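Grivell Wrist Set

README, last touched November 12, 2024

Grivell is the arm Firouzeh Amini and I are building in the shared workshop at Bistbridge. The metal half of it is in boxes. The simulated half works well enough to record, so we recorded it, and this is the result: 1062 episodes of one gripper reaching for household odds and ends, all rendered, nothing filmed.

What's in it

Each episode holds the wrist view, the joint positions, the gripper opening and a one-line instruction. Episodes run up to 16 seconds. Use the first 1000 for training and keep your hands off the rest until you have something to test.
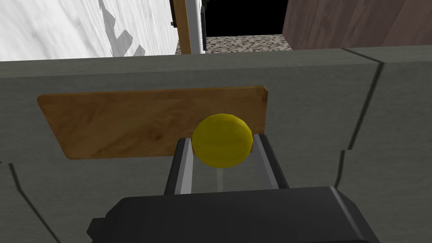
Objects are simple meshes, mostly because Forough Najafi modeled them on a laptop that sounds like a hair dryer. We kept the polygon budget low and spent what was left on wood grain. The yellow ball has visible facets if you look closely, and the board it's up against got far more attention than any plank deserves. Physics treats the ball as a perfect sphere anyway, so please don't file a bug about it rolling too nicely.

Rooms are put together from a parts bin of walls, floors and counters by a script with no taste whatsoever. Marble may turn up beside anything. Where the script ran out of room, you get black.
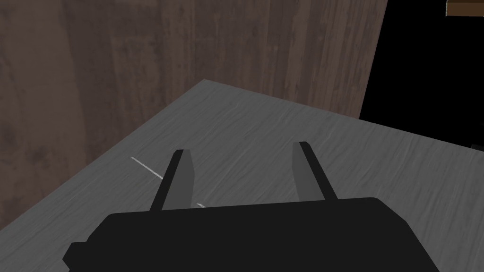

Thin objects are the weak spot. Collision margins are set to 3 mm, fine for anything chunky and hopeless for anything skinny, and the grasp labels suffer for it. Mitra Bahrami is redoing those by hand - slowly, and with commentary. Until she finishes, treat the "grasped" flag on thin items as a rumor.

Known problems

- Gripper opening is logged one step late in everything recorded before September.
- Some instructions say "counter" and mean "table."
- Lighting is flat. We like it that way, or at least we've stopped arguing.

Use

Free for any purpose. Credit "Grivell, Bistbridge" if you publish. Fixes go to Firouzeh, complaints to me.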